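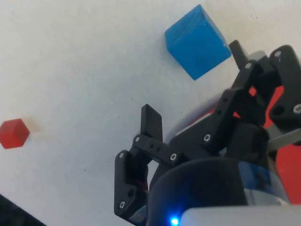 Blue and red cubes on the training table, with the open gripper of the sorting arm.

Renditz Packing Hall: Questions and Answers about the New Sorting Arms
Last updated October 5, 2025

We collected these questions at the staff meetings in September and from the paper box beside the canteen. If your question is missing, please write to Asger Zoëga in the work planning office. English is not the first language for many of us, me included, so please ask again when an answer is not clear.

What will the arms do?
They pick up small items and put them in the right tray. At the start this is only for the Kozan line, where the parts are light and have simple shapes. The heavy cartons at Prirow stay as they are.

Why do we practise with coloured cubes?
A cube is easy to grip and it does not cost much if it falls. Everybody learns on cubes first, and after this on real parts. The real parts have oil on them and some have sharp edges, so we want you to know the controls well before you meet them.

Will I lose my job?
No position in the hall is ended because of the arms. This is written in the agreement with the union, point 18, and you can read it in the office. What changes is the task. Of the 258 people who work at our site, 50 will have a different description of their work after the change. Each of them has received a letter already. If you have no letter, you are not in this group.

I sort by hand now. What will my shift look like?
You will look after the arms on your line, fill the trays, and take out the items which the arm could not pick. You will also check the quality, as today. Some hand sorting remains for mixed returns. We expect less bending and less reaching, but more standing and looking. Several colleagues told us that looking at a machine for a long time is tiring in another way, and we agree with them. For this reason you change place with a colleague every hour.

How long is the training?
It takes 10 working days, during your normal hours and with your normal pay. Night shift workers have their own group and do not need to come in the daytime.

What if I am not good with computers?
You do not need to program anything. The panel has a start button, a stop button and a list of the trays. If the list is in a language you read with difficulty, tell your trainer and you will get a printed sheet.

May I put my hand near the gripper?
Not while the arm is switched on. The arm may look still and then move. Press stop, wait until the trainer or line leader says it is clear, and only then reach onto the table. Loose sleeves and rings are not allowed at this work.

Who repairs the arms?
The maintenance group. Please do not tighten any screw yourself, even if you see it is loose. Write the place of it in the line book and call extension 18.

Does the arm measure how fast I work?
It counts its own picks and its own errors. These numbers are kept per line and not per person, and they are not used in the yearly talk with your leader.

Will my pay change?
Your base pay stays the same. People who finish the Hamis course for line operators move up one pay step from the next month. The course is free and you can apply for it also without a letter.

Can I say no to the new task?
Yes, you can ask for another place in the hall. Speak first with your line leader, then with Asger Zoëga. We cannot promise the same shift times in the new place.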